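Re: Do you sort the kids' blocks or just dump them?

mossbucket
We moved in May and I spent 40 minutes last night sorting building blocks by color into little labeled tubs. My wife walked in, watched for a bit, and went to bed without a word. Is this worth keeping up?

kyeoh_vaher
No. Four years old is the age of entropy. One big bin, low sides, lid optional. Your labels will be peeled off and stuck to the dog.

Fesport_Dad
Disagree. Ours sort by color and they love it. Mostly they love telling me I did it wrong.

mossbucket
How long did that take to catch on?

Fesport_Dad
Two kids, so double whatever you're picturing.

kyeoh_vaher
Sorting is a hobby for parents. I say this as Kurniawati Yeoh, former owner of 20 matching tubs, now all full of leftovers and batteries. Red and green can share a bin. They've never once complained.

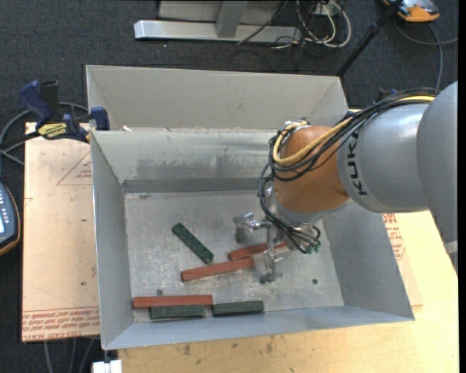
The only real question is noise. Metal is loud at six in the morning, canvas isn't, and plastic cracks the first time somebody stands in it.

Fesport_Dad
Somebody being you?

kyeoh_vaher
I was reaching for a shelf.

mossbucket
Ok, dumping the tubs tonight. Keeping the label maker though.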